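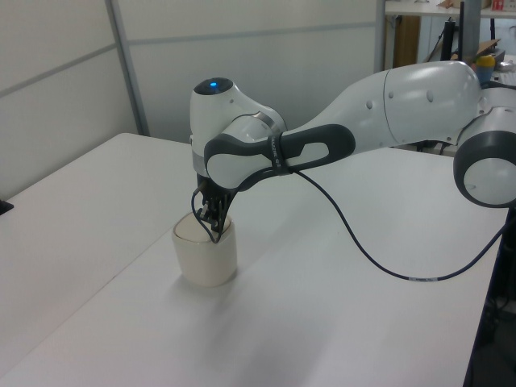 A cream-colored cup on a white tabletop.

Livestock protection field advisor (wolf areas), two positions
Grurnier Herd Protection Service, Ridmont office
Posted 19 Sep 2025

Grurnier is hiring two field advisors to work with sheep, goat and cattle keepers in the Ridmont uplands. Wolves have been back in the western valleys for several years, and more owners now ask for help with fencing, guard dogs and grant paperwork than our present staff can visit. The positions are full time and start in November.

What you will do

You will visit farms and smallholdings, walk the boundaries with the owner and write up what needs to change before the next grazing season. Most visits are about electric fencing: wire height, ground clearance, gates, stream crossings and the power supply. You will also lend out emergency fence kits from the Sterklow depot and collect them again when the loan period ends.

When an owner reports dead or injured animals, an advisor goes out to document the site, take swab samples and fill in the damage form. You will not decide whether a wolf was responsible. Samples go to the laboratory, and the claims office makes the decision.

About a third of the work is at a desk. Grant applications have to be checked for missing receipts and parcel numbers, and visit reports are due within eight days.

The area

The advisory area covers 252 registered holdings between Ridmont and the Sterklow reservoir. Many keep fewer than twenty animals. The roads above Sterklow are narrow and are not always plowed, so winter visits there are sometimes moved at short notice.

What we ask for

– Training or several years of practical work in farming, forestry, wildlife management or a related field
– Experience putting up and testing electric fences
– A valid driver's license
– Clear written English
– Willingness to handle carcasses and to work outdoors in all weather
– Weekend on-call duty, one weekend in four

Experience with livestock guard dogs is useful but not required. The same goes for mapping software – we can teach you the program we use. Hunters and livestock owners may apply, but must tell us about any holding or hunting lease inside the advisory area.

What we offer

A two-year contract with the possibility of extension, a service vehicle for field days, work clothing and boots. On-call weekends are paid separately. New advisors receive a one-time relocation payment of 2000 dollars if they move to the district. The first weeks are spent riding along with a current advisor, followed by the sampling course at the Grīnberga field station. Course fees and lodging are covered.

How to apply

Send a cover letter, résumé and copies of your certificates as a single file through the jobs page on the Grurnier website. Please state which office you would prefer, Ridmont or Sterklow, and the earliest date you could start. Interviews will be held in Ridmont and include a short outdoor task with a fence tester, so bring suitable shoes. Travel costs for interviews cannot be refunded.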